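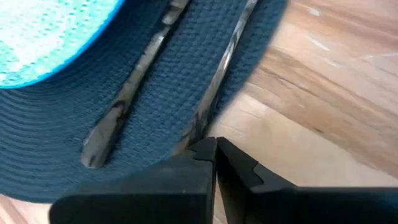

Gripper fingers beside two metal pieces on the woven material. Contact height at this point is the subject of the notice.

SUNENT ISSUES SAFETY NOTICE ON CELER TABLE-SETTING CELL

27/10/2018

Sunent has withdrawn release 12 of the control software for its Celer two-arm table-setting cell after a fault in the force limit on the gripper wrist. No injuries have been reported. Operators should return to release 11 until a corrected version is supplied.

The fault was found in April during a routine review of logs at the Clarkard test site. Out of 1764 cutlery picks, 78 showed a downward force above the permitted limit without triggering a protective stop. In the worst case the arm pressed on for 118 milliseconds before the joint monitor cut in.

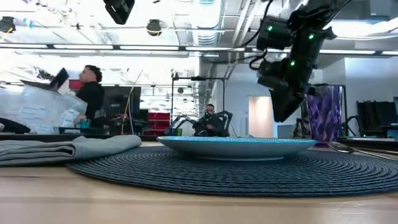

Celer arm above the plate, with placemat, napkin and glass laid out.

The cause was traced to the height reference. The software took the table top as zero and made no allowance for the thickness of a woven placemat. On a bare table the error did not appear. Where cutlery lay on the mat, the fingers met it earlier than planned, and the force filter treated the contact as sensor noise.

"The stop circuit worked as built, but it was given the wrong threshold," said Joelle Hamdan, head of functional safety at Sunent. "We have moved the limit out of the motion planner and into the safety controller, where a software release can't change it."

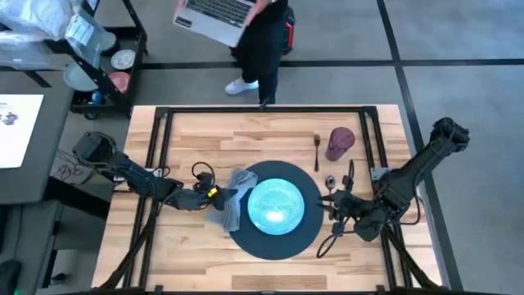
Can the cell be used while the correction is pending?
Cells running release 11 may stay in service at reduced speed, provided no one reaches over the table while either arm is powered.

The corrected version measures the surface height at each pick point before closing the fingers. Stöckli, which supplies the wrist sensors, has checked the new threshold values and found no fault in the sensors themselves. 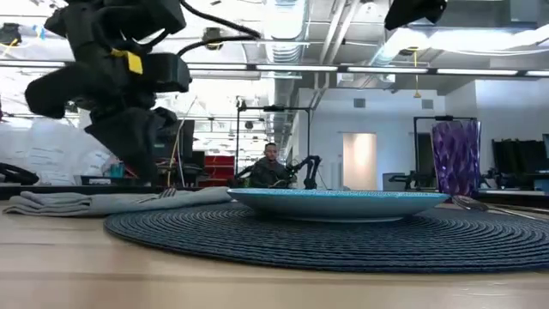 Action required by operators

Check the release number on the status page. If it reads 12, stop both arms, isolate the supply and reinstall release 11. Inspect the finger pads for wear and send the wrist log to Sunent before restarting.

Contact: Nigel Penrose, Product Safety, Sunent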